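From: Graciela Ocampo
To: Secondhand Toys & Textiles list
Date: 09/03/2020
Subject: Re: musty smell in thrifted plush

Lautaro Escobar wrote:

> Hi all, long time reader, first time asking. I picked up a big bag of
> stuffed animals at an estate sale in April and they have been sitting in my
> garage ever since, because every time I open the bag the smell just about
> knocks me over. It isn't smoke, it's more like an old basement. I tried
> baking soda in a pillowcase and it helped for a day or so. Most of them look
> pretty sturdy but there are a few with glued eyes and one old bear that
> crunches when you squeeze it. Can I just wash them all? My niece is having a
> baby and I'd love to pass on the good ones. Also, is vinegar a real thing or
> a myth?
> Lautaro

Hi Lautaro, and welcome out of the shadows!

First, leave the crunchy bear out of it completely. If he crunches he may well be stuffed with excelsior (fine wood shavings) or something like it, and he should not go anywhere near water. He can be surface cleaned with a barely damp cloth and then aired out on a shelf in the shade, and that's as far as I'd go. I also wouldn't give him to a baby, or anything with glued eyes for that matter. Those come off when you least expect it, and a baby will find them before you do.

For the rest, yes, wash them, but go through the bag first. Squeeze every one. You're feeling for hard lumps, wires, battery boxes, music boxes and those little bean pellets. Pellets can be washed if the seams are good, but check the seams twice. I once let a frog through with a half inch split under one leg and I was picking pellets out of the door seal for a week. Any loose seam gets a few stitches before it goes in. My standing rule is that if I'm too lazy to sew it I'm too lazy to wash it.

Anything wearing clothes, take the clothes off if they come off. If they're sewn on, wash the whole thing as is and use cold water, because red and dark blue felt will run onto everything. I use a plain unscented liquid, the Grundov one in the big jug, and less of it than you think. Most of the musty smell people complain about after washing is detergent that never rinsed out of the stuffing, so run an extra rinse. Then run another one if you still see suds.

Small loads, too! I know it's tempting to cram the whole bag in and be done with it, but plush needs room to tumble, and a packed drum just gives you a wet brick. The machine I use is a front loader, gentle cycle, medium spin. With a top loader with the post in the middle I'd put everything in zippered mesh bags, or a knotted pillowcase if you don't have any.

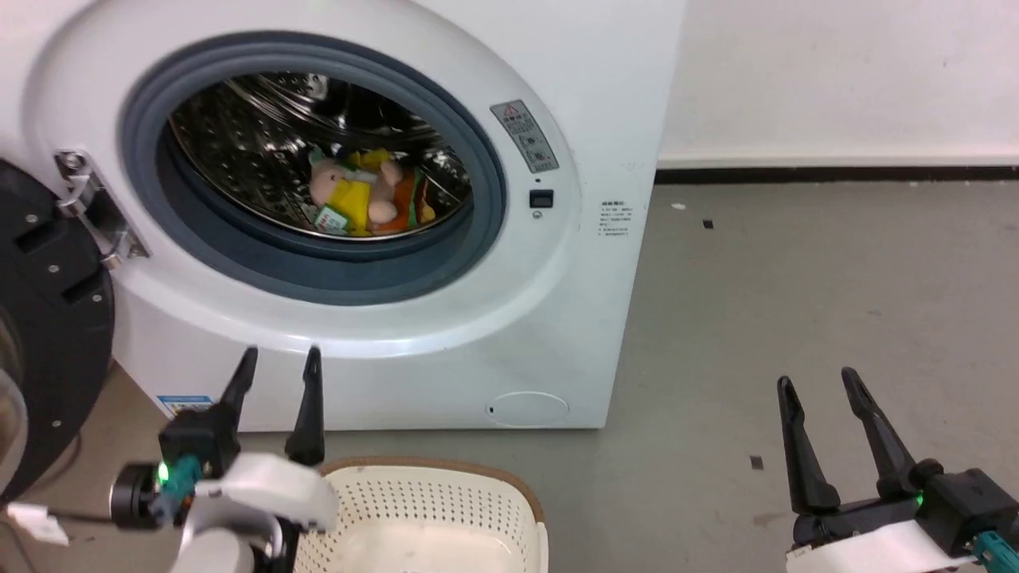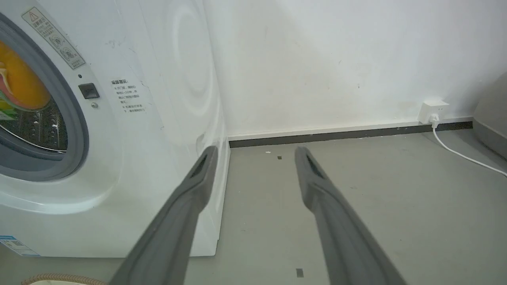
A front loader with a few bright things in the drum in the first one, and the same kind of machine from the side in the second.

Now vinegar. It's a real thing, in moderation. Half a cup of white vinegar in the rinse takes care of most basement smell and you won't notice it once they're dry. Don't mix it with bleach, ever. I know some people on here swear by the Ultivlow spray (I think it was in the thread with 37 replies, the one that got a little heated) and I've tried it, and to my nose it smells like a dentist's office on top of a basement. Your mileage may vary.

Drying is where most people go wrong. The outside feels dry in a few hours and the middle stays damp for days, and then you've got your smell right back plus mildew. Squeeze them in a towel, don't wring, and then put them in front of a fan. Turn them morning and night. I give anything bigger than a loaf of bread 5 full days before I'll call it done, and I don't use dryer heat on synthetic fur at all. It frizzes and there's no getting it back — ask me about the lamb sometime. A Trendiseck rack is nice if you already own one (the mesh shelf kind) but an old window screen across two chairs does the same job.

When they're dry, brush the fur with a pet slicker, very lightly, and sniff them again the next day. If one still smells after two washes the stuffing is probably the problem. You can open the back seam, pull it all out, wash the skin by itself and restuff with new fiberfill. That's an evening's work and kind of fun if you like that sort of thing, which I do.

One question back at you. Do any of yours have a cloth tag that says Bùi on it, sewn in the left side seam? I've been looking for those for ages and have never seen one outside of somebody else's photos. I'd happily trade postage and a bag of fiberfill for even a ratty one.

Good luck with the bag, and open it outdoors!

Graciela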